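Open afternoon at the Sistivum workshop, Prastport

Posted in May by Adalberto Seixas

I went to the open afternoon mainly for the furniture. We are fitting out a shared workroom for 16 people this year and I wanted to see how other places manage storage, lighting and table space. Sistivum occupies one floor of a former printing works in Prastport, two streets up from the ferry stop. Doors opened at 2 and I stayed until they closed.

The ceiling is pale grey square tiles with fluorescent panels set among them, and the light was even enough to read small print at the tables. The desks are a mixture. A wooden workbench stands in the middle of the room and there are larger dark tables with a matt top. Storage is white metal shelving with bright green bins. I was told the bins came from Strömberg and that they bought 135 of them in one order, which got the price down.
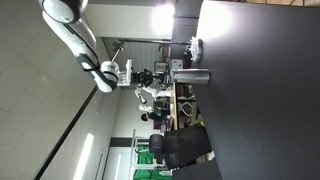 The workbench, with the shelving and green bins near the mesh chair.

The mesh chair with the padded headrest was comfortable for the ten minutes I sat in it. Cables under the workbench hang in loops, and I would want a tray there. We had the same trouble in our old room and lost a lot of time to it when sweeping.

The dark tabletops are what I had come to see. The surface is smooth and shows reflections from the lights, though the glare is mild. Our host said they wipe them down with a damp cloth at the end of each day and had not needed to refinish one yet. The supplier is Durkano, and the price quoted to me was 115 per square metre, fitting not included.

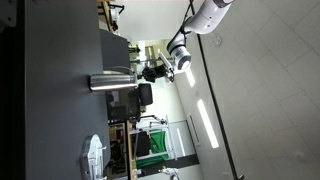 Steel thermos bottle on one of the dark tables.

Drinks are allowed at the tables as long as they have a lid. Tea and coffee were served by the entrance, and visitors could borrow a cup if they had come without one. The kitchen is small, with a single sink, and there was a queue at the break.

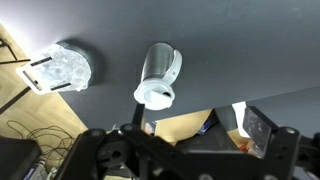 Can visitors bring their own cup to the open afternoons?
Any cup or flask with a closing lid is fine, and there is a tap by the entrance for filling it.

Parking is limited to the yard at the back. The lift was out of use when I visited, so allow for the stairs. I have asked Durkano for a sample of the tabletop and will add a note when it arrives.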